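Session 4: Packaging that speaks two languages

Right, last week I got a bit carried away with shelf life, so we're picking up at labels. I grew up in Sondalholm, where every tin had two languages on it, and I never noticed which came first — my mum always did!

For the seminar, please read the Maddocks chapter (only the first 6 pages, the rest is tables) and bring one wrapper from home. Think about what gets the biggest letters and who that's meant for. Tülin Şimşekoğlu is taking the October group, in room 789.
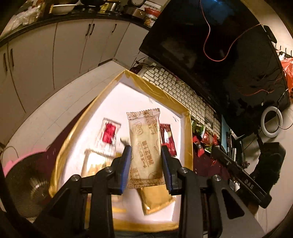

Fig. 2. Cheese biscuit packet with Japanese and Chinese wording.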